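Pernora supper club to carry on through the winter

Dec 7, 2018

Anyone who has walked past the old school hall in Pernora on a supper night will know the smell of onions frying in butter, and will be glad to hear that it is not going away. The village supper club, which had been due to finish before Christmas, will now keep its doors open until the end of February, after the Daly bakery offered the use of its back kitchen and a good deal of bread besides.

The club began last winter with 12 people round two tables pushed together, most of them neighbours who had grown tired of cooking for one. Bríd Horgan made a fish pie that first night, and there are those in the village who still talk about it with great fondness (the recipe has been asked for many times and remains, so far, in her head). These days about 62 people come along on a busy evening, and the hall's little cooker, with its one good ring and its oven door that has to be held shut with a chair, had simply reached the end of its days.

"We were doing potatoes in three different houses and running down the road with them under tea towels," said Bríd Horgan. "It was grand when the weather was dry, but you wouldn't want to be doing it in sleet."

The move to Daly's kitchen means that most of the cooking can be done in one place, and the food carried over the yard to the hall. Suppers will go on being served at half past six, and the price stays at €8 for a main course, a pudding and as much tea as you can manage. Children under five eat free, and there is always a plate put by for anyone who is running late from work.

The menu is changing a little too. Carolina Calado, who moved to the village from Setúbal, will be cooking a pork and clam stew for the first supper of the new year, and Vy Tăng has promised a chicken broth with noodles and plenty of ginger, which ought to be just the thing when the mornings are dark and half the parish has a cold. There will still be stew and mash for those who like what they know, and the apple crumble is staying exactly as it is.

There are to be pancakes as well, and plenty of them, on a special evening in February. The cooks are hoping to turn out 100 in a night, with lemon and sugar for the traditional eaters and stewed plums for everybody else. Batter will be made that morning and left to stand – a point on which feelings ran surprisingly high at the last meeting. 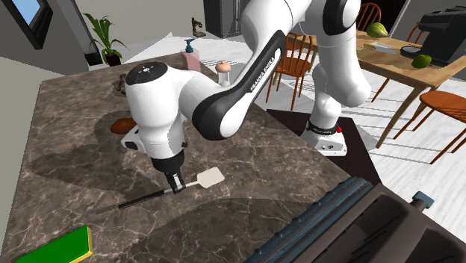 Malachy Gilmartin would like it known that a pancake should be turned once and then left alone, and that he is willing to come in early and show anybody who doubts it. He also asked whether there might be a few savoury ones, with cheese and a bit of ham, for people who don't have a sweet tooth.

Places for the January suppers can be booked at the counter in Daly's, or by leaving a note with Kevin Horgan at the post office. Please mention any allergies when you book, and bring a dish with a lid if you would like to take some home.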